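Droltero opened its Flinbridge training hall to partner organizations and members of the public on 2021-05-25. This thread sets out the main points of the day for those who were unable to attend.

Attendance was by registration only. A total of 63 visitors took part, in small groups with staggered arrival times. We thank everyone who kept to the schedule and to the building rules.

The morning opened with a short talk on household handling tasks – folding, sorting, packing and putting away. Cloth remains one of the harder subjects in our field. A cup keeps its shape when it is lifted. A pair of sweatpants does not.

Visitors then moved to the numbered stations. At each one, an operator worked through a set task with a pair of hand-held grippers, and groups were invited to watch from behind the marked line.

The garment task drew the longest questions. Operators are asked to work at a steady pace, to keep both grippers in use wherever possible, and to finish each fold before starting the next movement.
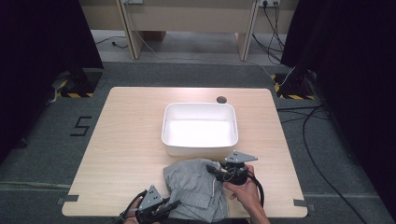

Several groups asked how long an operator trains before working alone. The current program at Flinbridge runs to 32 hours, including time spent reviewing one's own sessions with a supervisor. Refresher training takes place every November.

Another frequent question concerned the choice of clothing. Droltero keeps a stock of about 300 garments for this work, in a range of sizes, weights and fabrics. Items are washed between rotations and retired when the fabric no longer behaves as it should.

Visitors also asked why drawstrings, hoods and zippers are not removed beforehand. They are part of the clothing people own, and a system intended for use in homes will have to deal with them.

After the break, colleagues from Seo presented their work on comparing repeated attempts at the same task. Their talk covered 105 folding sessions and dealt at length with the small corrections people make without noticing, such as pulling a sleeve straight before turning it in.

Galitz followed with a session on operator comfort. The points raised included table height, the weight carried at the wrist and the length of a reasonable shift. Droltero has asked Galitz to return later in the year for a fuller review of our stations.

A supervised trial was offered in the afternoon. Participants were able to fold a towel with the grippers and compare the result with a towel folded by hand. Most needed several attempts to pick up a single layer of cloth, and many stayed for a second turn.

Feedback forms were collected at the exit. The most common request was for more time at the stations and less time in the seated talks. A number of visitors also asked for better sound in the rear rows. Both points have been passed to the events office.

Slides from the Seo and Galitz presentations will be sent by email to registered visitors once the speakers have approved them. Recordings of the talks will not be released.

Schools and colleges wishing to arrange a separate visit to Flinbridge should write to the Droltero events office, stating the size of the group and the preferred month. Groups under the age of 16 must be accompanied by a teacher at all times.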